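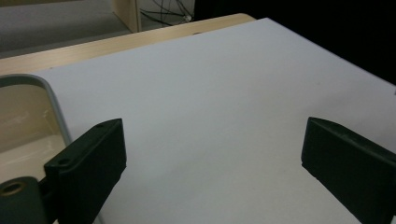

Tablero blanco de superficie lisa y mate.

Cómo preparar una mesa para clasificar cosas pequeñas
Clendotura, sección Casa y taller
Publicado el 22 de octubre

En casa tengo una mesa de madera clara que sirve para todo, y durante mucho tiempo clasifiqué encima de ella los tornillos, los botones y las piezas sueltas. El resultado era malo. La madera tiene vetas, y una pieza marrón sobre una veta marrón no se ve. Desde julio pongo un tablero blanco encima y trabajo con más calma. Explico aquí el método, paso por paso.

Qué se necesita
Un tablero blanco, liso y sin brillo, un poco menor que la mesa. Mi medida es de 118 por 89 centímetros.
Una caja de plástico abierta, de color claro por dentro.
Un paño que no suelte pelo.

Paso 1. Colocar el tablero
Limpie primero la mesa, también en las esquinas. Un solo grano de arena debajo del tablero es suficiente para que este se mueva o para rayar la madera. Después ponga el tablero y deje visible una franja de madera en el lado más lejano. En esa franja se pueden dejar las cosas que todavía no tienen sitio. No es necesario que el tablero esté perfectamente recto.

Paso 2. Elegir el lado de la caja
La caja va encima del tablero, a un lado. Yo la prefiero a la izquierda, con el lado corto hacia mí, y así la mano izquierda entra en la caja y la derecha queda libre sobre el blanco. Las personas zurdas pueden hacerlo al revés. Si la caja tiene una abertura para agarrarla, conviene que se pueda alcanzar sin levantarse.

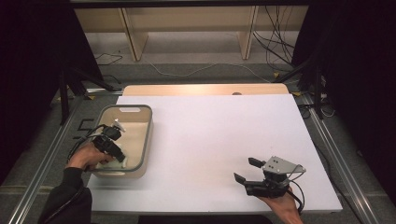 Una lectora escribió que a ella la caja le quita demasiado espacio y preguntó si no sería mejor ponerla sobre una silla, al lado de la mesa. Es posible, pero entonces hay que agacharse para cada pieza, y la espalda lo nota. Con una mesa muy pequeña, yo usaría antes una caja más baja.

Paso 3. Sacar y separar
Saque las cosas de la caja poco a poco, nunca todo de una vez. Póngalas primero en el centro del tablero y llévelas después hacia los bordes, cada clase en su zona. Con una caja mediana tardo casi 17 minutos. Cuando dudo de una pieza, la devuelvo a la caja y la miro al final.
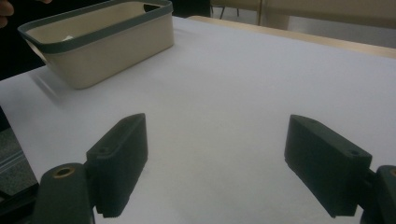

Paso 4. Limpiar y guardar
Pase el paño seco siempre en la misma dirección, hacia la caja. Para las manchas basta agua con una gota de jabón; los productos con alcohol dejaron mi primer tablero amarillo en una esquina. Guárdelo de pie, detrás de un armario o contra la pared, con la cara blanca hacia dentro.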